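Keeping the kitchen arm going: my project report (Flumeo cell, December)
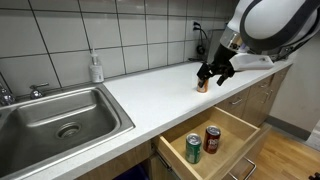

Fig. 1. The arm with a can in its gripper, over the open drawer.

My share of the Flumeo project was the least glamorous one — looking after the arm at the Drurkadach kitchen so the others could run their trials on it. I loved it, even on the mornings when nothing lined up!

The big headache was the gripper. By trial 51 it was closing a bit skew, so cans leaned over when it let go (and a leaning can over a drawer is bad news). I took the fingers off, wiped out the joints, found one loose screw and did everything up again with the small Sestura key. Then I had to teach the drawer positions all over again, and that ate a whole afternoon.

After that I stuck to a routine. Power off, wipe the fingertips, check the wrist screws, power on, send it home, one slow pick with a can. I cut the closing speed to 80 per cent too, which the Vieira team grumbled about a bit.

We logged 416 picks in all, 222 of them after the repair. I'd still like to sort out a proper spares box and write up the homing steps, as mine are mostly scribbles in the back of the logbook.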